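Stosto arm build: frequently asked questions

Maintained by Domnica Nistor. Last revised 21/09/2020.

These notes cover the arm and gripper being built in the Cosness shared workshop. Wiring diagrams and part files are on the downloads page. Questions on the base plate have moved to their own page.

What is Stosto?

Stosto is a desk-height arm with a two-finger gripper and a small camera at the wrist. It is meant to be built by one person with hand tools and access to a 3D printer. The controller board is called Noiphan and the software that runs on the computer is called Hutent. You need all three. Older Noiphan boards will work if the firmware is from March or later.

How long does a build take?

Allow 28 hours of bench time, not counting printing. Most of that goes on the wrist. The base and the first two joints are simple and can be done in a weekend.

What does it cost?

The parts list came to 300 pounds at the last revision. Fasteners and cable are included, the computer is not.

Can I use wood screws in the printed parts?

No. Use the brass inserts on the parts list. Wood screws split the finger mounts along the layer lines.

What can the gripper hold?

Light household items with a handle or a rim. The practice set at Cosness is mostly kitchen things and plastic containers. Handles are the easier case, as one finger can go beside the loop and the grip does not depend much on surface finish. Smooth round bodies need the softer finger pads and a slower close.

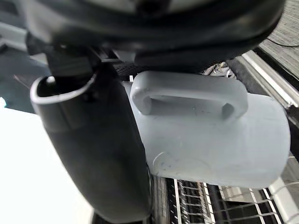 Wrist camera view: a pale grey plastic item with a loop handle, held over the wire rack.

Why does the camera see so much of the gripper?

The mount is short. A longer one gives a cleaner view but shakes when the arm stops, and the blur is worse than the lost area. Hutent can mask the fixed parts. Draw the mask once with the fingers open and once with them closed, then save both. If you change a finger, draw them again.

The white surfaces in my camera view are burnt out. Is the camera faulty?

Probably not. The default exposure is set for the middle of the image, so with a dark finger close to the lens the camera brightens everything else. Set exposure to manual and lower it until a sheet of white paper on the bench shows some grey. Then check that you can still see detail on the fingers.

How do I set the closing force?

In Hutent, open the gripper tab and set the current limit to 20 per cent. Close on a piece of foam. Raise the limit one step at a time until the foam stays put when pulled lightly by hand. Write the value down - it is lost when the board is reflashed.

The arm misses the item by the same amount each time. What is wrong?

Usually the wrist offset. Run the offset routine again with the arm warm, after 20 minutes of normal movement. If the error changes direction when the wrist turns, the camera mount is not square and the routine will not fix it. Loosen the two mount screws, reseat the mount and start over.

How much clear space does the arm need?

Its full reach on all sides, plus the length of whatever it is holding. Measure this with the fingers pointing outwards. People tend to measure from the wrist and come up short.

Furniture counts as well. Hutent knows the bench and nothing else unless you add it, and office chairs are the usual problem, as they are at a different height and angle every time.

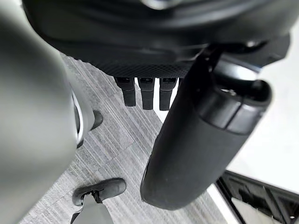 Add a keep-out box for anything that stays within reach, and make it larger than the object. For chairs, use one box that covers the highest seat setting and the full turn of the base. Boxes may overlap. They are checked against the wrist and fingers only, so a held item can still enter one - this is a known fault and is on the list for the next release of Hutent.

Does the type of floor matter?

Not for the arm if the bench is stiff. It matters for calibration if the printed target is placed on the floor. Carpet lets the sheet bend, so fix the target to a flat board first. Striped or patterned flooring can also confuse the corner finder. Crop the view to the board if you get false corners.

Where should the emergency stop go?

Within reach of where you stand, outside the reach of the arm. It must cut motor power directly. A stop button wired as an input to Noiphan is not acceptable in the Cosness workshop.

Can I sell a finished arm?

Yes, under the terms of the licence file. Include the file and mark any changed parts.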